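We got the keys to the room on a Sunday and have been moving things in since then, a carload at a time. I had hoped to wait with this post until the place looked finished. It doesn't, but a few people have asked about the chair, so I'll start with that.

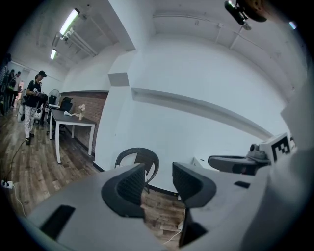
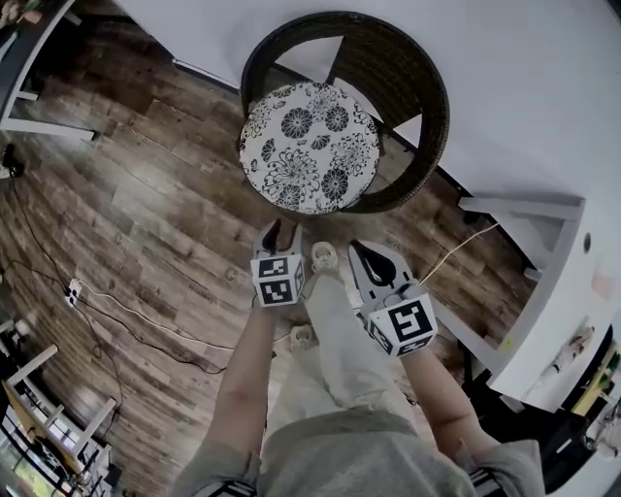 Furniture and Rooms

The chair is dark brown wicker with a rounded back, and it came from a house clearance in Flaltcombe. I paid 20 for it, cushion included. The seller wanted more at first, but it was the last thing left in the garage and she wanted to lock up and go home.

I wasn't looking for wicker. I was looking for a plain office chair for the big white table, and I had a list of measurements in my coat pocket. The wicker chair met only one of them, the seat height. I sat in it for a few minutes while Elibariki Minja loaded a bookcase into his van, and after that I didn't want to go and look at office chairs anymore.

The cushion is round and has a white background with black and grey flowers on it. The big ones look like chrysanthemums to me. Elibariki says dahlias. I had planned to replace it with something darker, since white seat cushions don't have a long life in my family, but I've gotten used to it. For now I'm keeping it and I've bought a bottle of Notine upholstery cleaner, which is under the sink with the cap still sealed.

The floor is wooden planks and I like it a lot. It was the reason I signed for this room and not the one in Bollbridge, which was cheaper and had gray carpet that smelled like a basement. Wood shows crumbs and dust right away, so I sweep most evenings. I put felt pads under the chair legs the first week. The self-stick ones came off after a few days. The second set, from Okoth Hardware, has been fine so far. Press them on hard and leave the chair upside down overnight before you use it.

The walls and ceiling are white, and so is the table, so the chair is about the darkest thing I own in there. Subira Bakilana came by in January to help me measure for shelves and said I should paint one wall green. I thought about it for a week. The trouble is the long ledge that runs along the wall behind the chair. I would have to decide whether to paint it or leave it white, and either way there would be a lot of masking tape involved. The lease also says I have to put everything back to white when I leave. I'm leaving it white.

The lighting is fluorescent tubes. They're bright enough to work by and I don't love them at night. I would like a floor lamp next to the chair, something with a cloth shade, and have set aside 67 for it. Everything I've seen for that price either wobbles or has a cord too short to reach an outlet. If you know of a decent secondhand lamp, please leave a comment.

The pipes along the ceiling bothered me for the first few days, and now I mostly forget about them. Boxing them in was quoted at 2000, and I didn't ask for a second quote.

What's left to do:

Shelves. Subira has the measurements and the better drill, so this depends on when she's free.

A rug, maybe. I keep going back and forth. A small one under the chair would protect the planks, but it would cover them too, and the chair slides easily on the felt pads without one.

Something for the wall. I have 2 framed maps of the coast that used to hang in my hallway. They're wrapped in towels in my closet at home and will come over with the next carload.

A doormat. I've forgotten it on every trip so far.

I'll post again when the shelves are up. Comments are open, and Elibariki, I still have your moving blankets.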